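Unit 7: Failure Analysis in Simulated Manipulation
Handout for the Thursday section

Read this before the lab. The log excerpts are in the course folder under Driseo.

1. Background

Driseo is the simulated workcell used in this course. It consists of one arm with a parallel-jaw gripper, a textured room and a set of props. The fault discussed here was found in a batch of 833 simulated episodes. Of these, 124 were flagged by the automatic checker as failed. Manual review confirmed 26 of the flagged episodes as a single fault, referred to below as the stale target fault.

In the stale target fault the controller keeps the goal pose from the previous episode after the room has been reset. The arm then moves smoothly to a location that has no meaning in the new layout. No joint limit is exceeded and no error is raised. 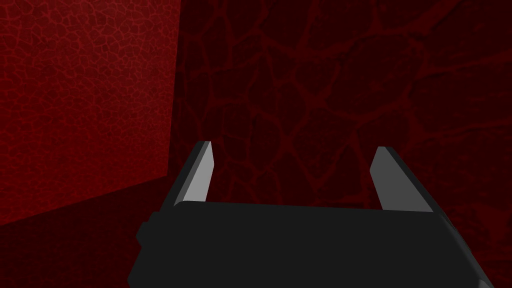
The logged command stream gives little help at this stage. Commanded and measured positions agree to within tolerance throughout the move, so a monitor that looks only at tracking error will report a healthy system. The quantity to check is the distance between the goal pose and the nearest registered prop.

2. Contact with props

A stale target is harmless when the arm stops in free space. It is more serious when the old goal lies near a prop in the new layout. The gripper may then press on an object it was never told to approach, and the physics engine resolves the contact as best it can. Typical results are interpenetration, sudden ejection of the prop, or a grasp that the checker counts as a success.

The last case is the one to watch for. A false success enters the training set and is not reviewed.

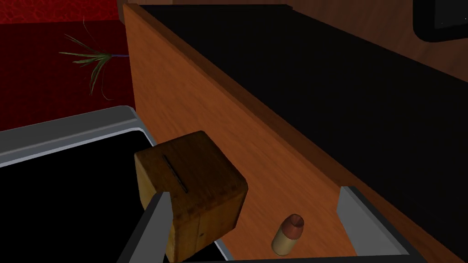

Fig. 2. Slotted wooden cube above the gray tray, with one gripper finger against its left side.

When reviewing a grasp, record the following:

Episode number and step
Goal pose at the start of the episode
Goal pose at first contact
Name of the prop in contact, from the contact table
Whether the checker marked success

Do not judge contact from a single camera view. One finger is often hidden by the prop, and the contact table is the only reliable source.

3. Cause and correction

The reset routine cleared the scene first and the planner second. In step 556 of the reference log, the planner published its old goal in the interval between the two calls. Salamatu Bako traced this by adding a sequence number to each goal message. The corrected routine disables the planner, clears the scene, clears the goal, and enables the planner only after the new layout has been registered.
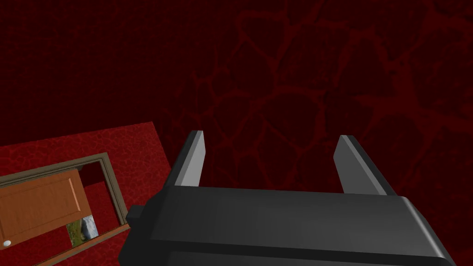

Nosenholm Robotics Teaching Group | Course Materials | Unit 7

4. Relevance to hardware

On a physical arm the same ordering error is a safety matter. A move toward an outdated goal looks normal to the drive electronics, and protective stops based on force act only after contact. The goal must be invalidated before anyone enters the cell.

5. Exercise

Using the reference log, find the first message with an outdated sequence number. State which monitor should have rejected it and write the condition in one line. Submit to Azucena Villaseñor before the lab.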